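The Kit at the Bottom of the Cupboard

Most households own a first aid kit. Far fewer could say what is in it. A dry, methodical look at how to unpack, sort and store one.

By Signe Skov

The usual household first aid kit is bought once, put in a cupboard and opened when someone is already bleeding. By then the adhesive on the dressings has often failed, the antiseptic wipes have dried in their sachets and the scissors have gone to the kitchen drawer.

Tove Overgaard has spent 13 years checking workplace kits in and around Cletham, and now does the same for private homes. Her records cover 1,257 kits. The commonest fault, she says, is poor order. "The dressing is in there. It's under four other things, and the person looking for it has one free hand."

Soft pouch or hard case

Kits come in two broad forms. A soft pouch is light, takes the shape of the space it is pushed into and can be carried in a day pack. Its weakness is that the contents settle. Small items migrate to the lowest corner, and paper-wrapped dressings crease along the fold until the wrapper splits.

A metal case keeps its shape and stacks on a shelf. It is heavier, and it will rattle in a vehicle unless the contents are packed firmly. Cases with a divided interior are easier to audit, as a gap shows at once. A lift-out tray adds a second layer, at the cost of hiding whatever is stored beneath it.

Overgaard recommends both for a family home: the case as the fixed store, the pouch as the part that travels. The pouch is restocked from the case, never the other way round.

Where to keep it

The bathroom is the traditional spot and a poor one. Steam softens adhesive and lifts the seals on paper packaging. A hall cupboard or a high kitchen shelf well away from the stove is better. The colour of the container matters more than people expect. Red with a white cross can be described over the phone to a babysitter. A grey case can't, and should carry a large label on the side facing out.

Ívar Vestergaard, who fits out small boats at Norðdahl, screws a bracket to the bulkhead for each kit and writes its location on a card by the hatch. He suggests the same card for the inside of a pantry door.

The unpacking method

Allow an hour in July, before the camping gear comes out. Work on a hard floor or a large table.

1. Clear an area large enough to spread the whole kit in a single layer. Move cushions and other soft furnishings to the back of the space, where small packets won't slip under them.

2. Open the case fully and check that the lid holds its position. Lift out the tray and set it beside the case. Lay the supplies out in the middle, and handle the pouch last.

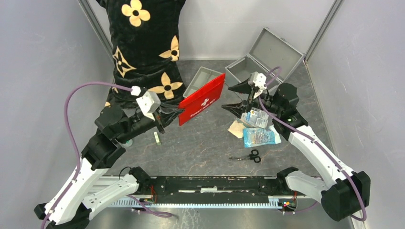

3. Group the items by use: wound cleaning, dressings, bandages, tools, medication. Leave duplicates together so that the surplus is obvious.

4. Read every date. Discard anything expired, and anything whose wrapper is torn or stained. Return old medication to a pharmacy.

5. Wipe out the compartments with a barely damp cloth and let them dry with the lid up.

6. Repack by urgency. Gloves, large dressings and shears go on top. Tweezers, safety pins and small plasters can sit lower down.

7. Write a contents list, date it and tape it inside the lid.

After the repack

Check the list again whenever something is used. Overgaard keeps a pencil clipped to hers and strikes out each item as it leaves the case, then buys replacements with the weekly groceries. A full restock of a family kit seldom takes more than one trip to the pharmacy, and the spare packets go in a labelled bag on the same shelf.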